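Speaker notes — "The Box Problem: Packaging for Small Makers"
Mollent Makers' Evening, Dec 22, 2024

Start with the lights up. Ask who has shipped something this month, wait for hands, then ask who measured the box first. Fewer hands! Let people laugh at themselves and keep going.

I love this subject and I'm not going to hide it. I make soap and candles, I sell them under the name Gatti, and I have spent more evenings thinking about cardboard than I ever spent thinking about soap. Tonight is everything I wish I had worked out before I ordered 3,000 boxes in the wrong size.

(Pause. Tell the story. Keep it short this time.)

The story: I measured the soap. I measured it beautifully. Then I wrapped it in tissue, added a card, put a paper band around the whole thing, and the lid wouldn't close. The boxes sat in my hallway all through September and my family learned to walk sideways. So measure the product the way the customer will meet it, with the wrap on and the card in. Then add a little room for fingers, so people can get it out again without shaking the box upside down over the kitchen floor.

Next slide. Inside sizes and outside sizes.

Suppliers quote the inside. Carriers care about the outside. Write both on the same sticky note and put it on the wall above your packing table. Cestotton, where I buy my stock now, prints both on the delivery slip, and I could have hugged them the first time I saw it. If yours doesn't, ask. They'll know.

Talk about board thickness here. Pass the samples around, thin ones first. Have people press the side panel with a thumb and then press the corner. The corner is where the strength is — a box that fits its contents snugly hardly needs filler, and a box that's too big needs a whole nest of it. You pay for the filler, you pay for the bigger box, and often you pay for the bigger parcel too.

Then plain white. People expect me to push printing, and I do like a printed box, but start plain. A small white carton takes a stamp, a sticker, a ribbon, a handwritten name, and it can hold soap this week and earrings the next.

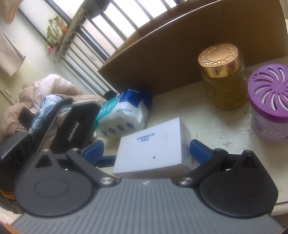

Someone at the run-through asked whether plain boxes make a new business look cheap, and whether customers would rather see a logo before anything else. Great question, and I want it in the talk, so bring it up yourself if no one in the room does. My answer: a crisp fold and a straight label look cared for. A crooked logo on a crushed lid doesn't. Spend the print money on a good stamp and an ink pad that isn't dried out.

Drink some water. I always forget.

Folding section. This is the fun part, so get everyone standing. Hand out the flats, one each. Crease every score line backward first, then forward, then close it up. Walk the room while they do it. Tuck flaps go in last and they go in gently, or the paper splits right at the edge and you'll see that little gray line forever.

If we're running late, skip the two-piece lids and go straight to waste.

Waste. Offcuts, dented corners, test prints, that one batch you stamped upside down. I keep 3 bins under the table: flat and clean, creased but usable, and done for. The middle bin becomes dividers and padding. The last bin goes to Wasteo, who take clean board from anyone in town and don't mind small amounts. Tape off, please! Tape is the thing they complain about, and fair enough.

Money, quickly. My small orders come in packs of 80. That's enough to test a size for a season and not enough to block a hallway. Yes, each box costs more that way. I'd still do it again before ever placing a big order. When you've sold through a few packs of the same size and haven't cursed at it, go bigger.

Homework slide, leave it up during questions:
Wrap your best seller exactly as you'd ship it.
Measure it three ways and write it down.
Mail one to yourself and open it like a stranger would.

That last one is my favorite. Do it with a friend's address if yours feels like cheating. Look at the corners, listen for rattling, see how long it takes to get in without scissors.

Questions, then samples stay on the side table for anyone who wants to take a few home. Ask for the thick ones back, I only have the one set.

Contact | © 2024 Mollent Makers' Evening | Back to top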